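Olesia Pasichnyk
2026-05-11

Sorting the kids' winter gloves today, before they go in the closet until fall. A short thread, mostly so I can find it again myself.

1/ Everything starts on the long shelf in the hall. Singles go in one bag, pairs in another. The singles bag was the bigger one again this year.

2/ I work at a table now. I used to do it on the bed and lost gloves in the blanket. A shallow tray helps too — it keeps small things from wandering.

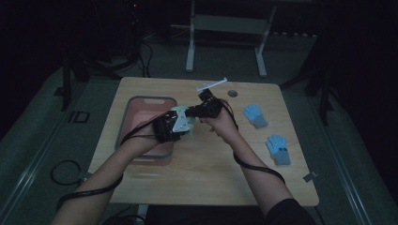
Tray on the left, two small gloves on the right.

3/ The blue and gray ones are the favorites in our house. We got ours at the Curkbridge winter market, 50 percent off, and I should have bought a second set in the next size up.

4/ Before putting any pair away I lay each glove flat, palm up, and spread the fingers. Holes show up at the tips and at the base of the thumb. Check there first.
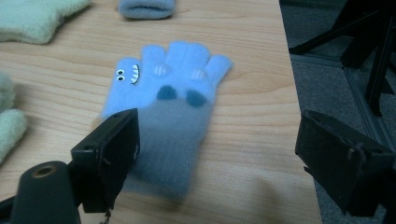

Eyes and a row of pointed teeth on the thumb side.

5/ Knits with faces on them get turned inside out and washed cold, in a mesh bag. No dryer. I dried a pair once and they came out doll size.

6/ Small holes I close with sewing thread in the nearest color. Big ones I don't bother with. Fuad Alemneh asked if I darn them properly. I do not.

7/ Pairs get clipped together at the cuff with a clothespin and go into a paper bag with the size written on it. Paper, because plastic made ours smell stale by August.

8/ Last thing is the table. Fuzzy knits shed, so I wipe along the grain with a barely damp cloth and then a dry one. Lint likes to sit in the grain lines and you only see it from the side.

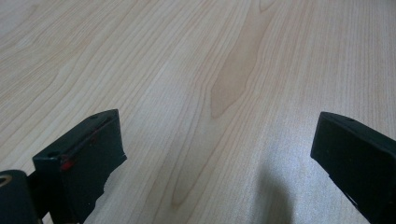
Pale wood, with a darker teardrop in the grain.

9/ Still looking for the mate to one red mitten. If you were at our place in Esley this winter and went home with an extra, please check your pockets.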